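Speaker notes, laundry kit review, Jan 17, 2020

Slide 1. Say hi, thank Flurnutport for the room, get going. I'm talking about the Nira arm kit from Parisi, which we had on trial for 4 weeks. (Ask who here has priced one. Wait for hands!) I paid for nothing and I'm keeping nothing, say that early.

Slide 2. What you get in the box: one arm, a floor mount, spare grippers, and a manual that runs to 87 pages. I read it all so you don't have to - the good stuff is in the back, under reach settings. Setup took us two afternoons, and most of that was me putting the mount in the wrong spot. Go slow on this bit, people always ask.

Slide 3. Loading and unloading. Leave the picture up while I talk about reach. 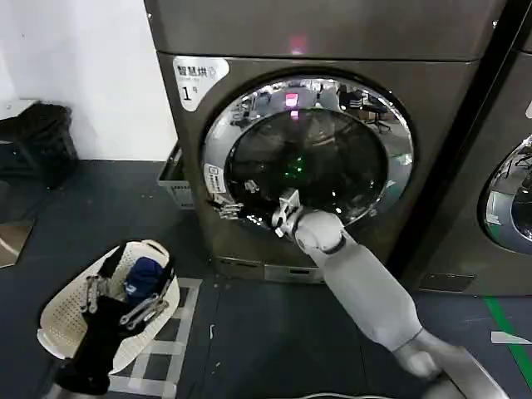
Nira arm with its gripper just inside the rim of the drum, basket on the floor at lower left.

Talk about the door opening. A round door is harder than it looks, and the low edge is where I'd watch the wrist. Dark clothes in a dark drum are my other gripe, so mention the black stuff in the basket. Then the grippers - two of them are lying on top of the clothes there, parallel jaws on both.

Slide 4. Money. The quote was $3071 for the service plan, arm not included. Pause for groans. Sorkar has a cheaper plan but you do your own swaps, and I'd probably go that way myself.

Slide 5. Would I buy it? For a shop with steady loads, yes. For my house, no way! Take questions, and repeat them into the mike.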